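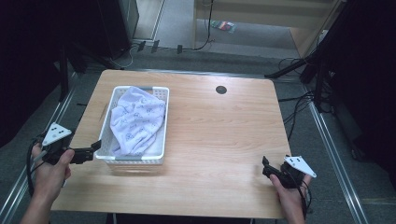

Fidach Linen Notes

Laundry thread. Subject is the white plastic basket with lattice sides, and the single crumpled cloth sitting in it. Posts follow in order.

1/ A cloth bunched like that takes up far more basket than its weight suggests. The mound rises above the rim on one half and leaves the rest mostly idle. Folded flat, the same piece would lie well below the rim.

2/ Perforated sides are there for air. They do their job when fabric sits a little clear of the wall. Cloth draped against the lattice covers the holes on that side.

3/ Creases set under load. A loose heap is fine for an hour. Put a stack of towels on top and leave it overnight in June and you will be ironing.

4/ Printed cloth, pale figures on white: fold with the print inside. Pale inks show rub marks along the fold edge before they show them anywhere else. Wash inside out if it has an inside.

5/ Folding surface. A bare tabletop with a smooth finish beats a bed. You can square a corner against something that doesn't give. Rounded table corners don't snag hems, for which I am grateful.

6/ Watch the cable hole. Most desks sold as work tables have a grommet toward the back. Socks find it. Ours at Grurndale took 2 before I put the cap back on.

7/ Method for a cloth this sort of shape: lift by two adjacent corners, one shake, lay flat, halve, halve again, then thirds. Smooth outward from the fold. Smoothing toward the fold traps a ridge.

8/ Basket goes to the left of the fold area if you pick with the left hand. Keep the handle slot at the far end so the near end is clear for reaching in.

9/ Asked by Zillis: does basket depth matter? Yes. Past 66 cm in length I'd want it shallow, or the bottom layer never gets looked at. The McAlister one I had was deep and held the same pillowcase for around 3 weeks.

10/ Grey carpet under a laundry table is workable. White lint shows on it, so you vacuum more often. I'd still take it over tile for dropped pegs.

11/ Storage. Folded pieces upright, fold edge up, one row. You can pull any one without disturbing its neighbours. Stacks of more than 7 lean.

12/ Next thread is fitted sheets. Bring your own elastic.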